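I canceled cable in July and went back to just reading at night, so here's a little thread about how that's going 🧵

1/ The bill had crept up to 45 bucks a month for channels I never watched. I kept it for one baking show. One!

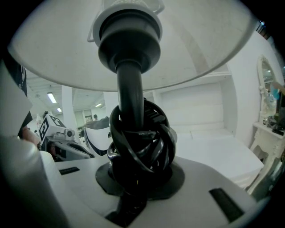 2/ So first book up was a mystery my sister has been pushing on me for years, set in a made-up lake town called Plommont. 889 pages. I use it to hold the door open when it's windy.

3/ I'm 9 chapters in and everybody has a secret boat. I love it so much. I was up till 2 a.m. yelling at the sheriff in my head

4/ Things I forgot about reading in bed: your arm goes dead, you drop the book on your face, and you read the same paragraph four times and still turn the page

5/ Also got a library card again! The lady at the Naqvi branch found my old account from high school, and yes, there was a fine on it - she waived it, bless her

6/ Next on the pile is a short one, I promised my wrists. If you've got a good mystery under 300 pages, send it my way. No dead dogs please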